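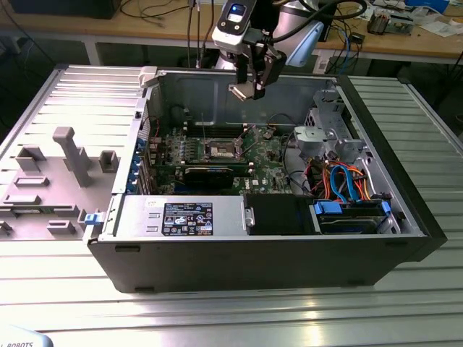

3.2 Streamflow and sediment measurements

Print | E-mail

The Ninthorpe catchment was divided into 14 subcatchments on the basis of the surface drainage network, and each outlet was fitted with a stage recorder and a turbidity probe. Subcatchment boundaries were drawn from the elevation model described in Section 2 and corrected in the field where road culverts carried water across a divide. All records were processed on a single desktop computer of the kind in Figure 1, an open Dell tower laid on its side with its side panel off, so that rounding and time stamp handling were the same for every station. Stage was logged at intervals of 2 minutes during storms and hourly at other times.

Figure 1. Desktop tower with the side panel removed, showing the motherboard and an expansion card.

Stage was converted to discharge with a separate rating curve for each outlet. Gaugings were made by wading at low and medium flows and from the footbridge at Zumcombe at high flows. The rating for the Zumcombe outlet shifted in April, when a gravel bar formed below the control section, and two curves were therefore used for that station. At the Bitum outlet the channel is lined and the rating was stable over the whole period. Flows above the highest gauging were extended with the slope-area method; these values are flagged in the data set and were left out of the regression in Section 4.

Turbidity was related to suspended sediment concentration using water samples taken by hand and by automatic sampler. Samples were filtered, dried and weighed, and results are given in milligrams per liter. The relation was linear at most outlets. Khoury Brook was the exception – fine clay from the old brick pits gave high turbidity readings at low sediment mass – and a power function was fitted there instead. Readings affected by leaves or algae on the probe window were removed by inspection and were not filled in when the gap was longer than one storm.

Sediment load was calculated as the product of discharge and concentration, summed over each event. An event began when discharge rose above baseflow by 100 liters per second and ended when it fell back below that level. Where a second rise began before the first had ended, the two were treated as one event. This rule joins some storms that were separate in the rainfall record, mainly in the lower catchment, where the recession is slow.

Rainfall was taken from three tipping bucket gauges and averaged over each subcatchment with Thiessen polygons. The upper gauge is exposed to wind and probably reads low in winter. No correction was applied, as the gauge has no paired reference. Snow fell on a few days only and did not stay on the ground long enough to affect the event totals.

Land cover was mapped at a scale that resolves buffer strips along the larger ditches but not along field drains. The effect of this limit on the calculated trapping efficiency is examined in Section 5.

Print | E-mail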